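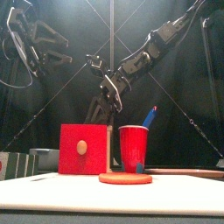
Both arms over the table, with the red box, the cup and the orange coaster set out below.

Welcome to the Samcombe Robotics Club gallery! We have been meaning to put this page together since September, and now that Wanting Dai has finally shown me how the website works (thank you, Wanting, and sorry for all the phone calls) there is no excuse left.

For anyone new to us, we meet on Sunday afternoons, and there are 13 of us this year, from complete beginners to old hands who can wire a motor while eating a sandwich. Our big project is the two-armed table, which everyone calls Gerusitz after a misheard word at our very first meeting, and the name has stuck so firmly that it is now on the tool cupboard as well.

The fuzzy red box with the round wooden knob is the favourite with our younger members, and I must admit it is mine too. Gemma Villa is working on the cup end of things, and would like it known that the marker leaning out of the top makes her job a good deal harder! Those little strips of blue tape near the bottom of the cup are worth a look as well, if you enjoy small details as much as we do.

Annick Cormier and Mackenzie Lemieux look after the code between them, and Yanling Tang keeps the log book, where we are hoping to reach 400 practice runs before the regional day. Two places are still open for the spring term, so if you fancy joining us, do come along at 2 and ask for Annick. Bring a drink, as the kettle is terribly slow, and wear something warm.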